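Guía de montaje de la lámpara de pie Damik
Sección 3: preparar la mesa, el armazón y la funda de tela
Revisión del 14 de abril de 2021

Antes de meternos con los tornillos quiero que os sentéis un momento con las piezas delante. Ya sé que apetece ir directo a enchufarla (a mí me pasa siempre), pero esta parte es la que decide si la pantalla queda recta o con ese aire de sombrero mal puesto que tanto me desespera.

Vais a necesitar una mesa despejada, una lámina blanca para poner debajo, un paño y la bolsita de tornillos con la referencia 2885. Si vuestra caja es de la serie Lü en vez de la Damik, los pasos son los mismos, pero la bolsita lleva otro número y la arandela es un poco más gruesa.

3.1 Tumbar el armazón

1. Extended la lámina sobre la mesa. Yo uso blanca porque los tornillos son diminutos y oscuros, y sobre la madera los pierdo todos.
2. Sacad el armazón cogiéndolo por la varilla larga, nunca por el aro. El aro es de alambre y se deforma con muy poco.
3. Dejadlo tumbado, con el aro apoyado y la varilla hacia fuera.
4. Agachaos y mirad el aro a ras de mesa. Si baila, apretad con la palma por el lado que se levanta, despacito, hasta que asiente.

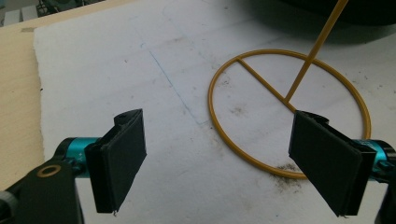 Fig. 3.1. Armazón amarillo tumbado sobre la plancha blanca.

Nota: el travesaño tiene que llegar recto hasta la varilla. Si lo notáis curvado, no lo forcéis con alicates, que saltan el recubrimiento y luego no hay quien lo disimule. Con los dos pulgares basta.

3.2 Comprobar la unión

Esta es mi parte favorita, aunque reconozco que tengo gustos raros. Sujetad el aro con una mano y girad la varilla con la otra, muy suave. No debería moverse nada. Si gira, dadle al tornillo de la unión un cuarto de vuelta y probad otra vez. Con la llave corta Jeneck que viene en la bolsita hay de sobra; con una más larga es facilísimo pasarse (os lo digo yo, que me cargué el primero).

Precaución: el armazón aguanta hasta 500 gramos. La funda pesa mucho menos, pero no le colguéis adornos ni macetitas.

Id dejando cerca las piezas grandes, siempre tumbadas y sin apilar.

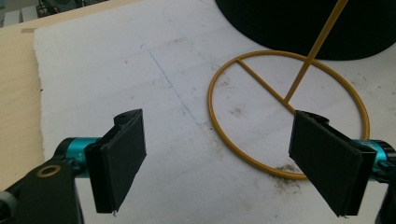
Y mientras trabajáis, no apoyéis nada encima del aro, ni siquiera el destornillador. Repasad después toda la varilla con el paño seco. Nada de alcohol ni limpiacristales, que dejan el amarillo mate a parches. Si hay una mancha rebelde, agua tibia con una gota de jabón y a esperar 20 minutos antes de seguir.

3.3 Preparar la funda

La funda opcional de Brestosero es negra y viene doblada, así que traerá arrugas. No os agobiéis, con el peso se van casi todas.

1. Sacudid la tela fuera de la mesa, porque el negro recoge cada pelusa que haya en la habitación.
2. Buscad la costura y ponedla del lado de la pared.
3. Pellizcad la tela por el centro, levantadla y dejad que caiga sola.

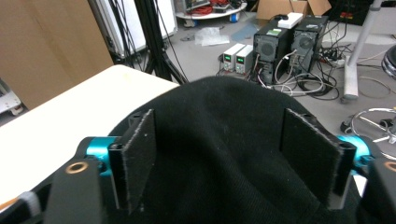
Tela negra pellizcada por el centro

4. Acercad la tela al aro y enganchad primero las 2 pinzas del lado de la costura. Las demás van después, alternando un lado y el contrario para que no tire.
5. Estirad los pliegues con la mano abierta, de arriba abajo. Si usáis plancha, que sea antes de montar y con un trapo por medio.

Precaución: no enchuféis la lámpara con la funda a medio poner. La tela tiene que quedar separada de la bombilla por todos los lados.

Si compráis la funda a partir de mayo, fijaos en que las pinzas ya vienen cosidas y os podéis saltar el paso 4. Para fijar la varilla al pie, seguid en la sección 4.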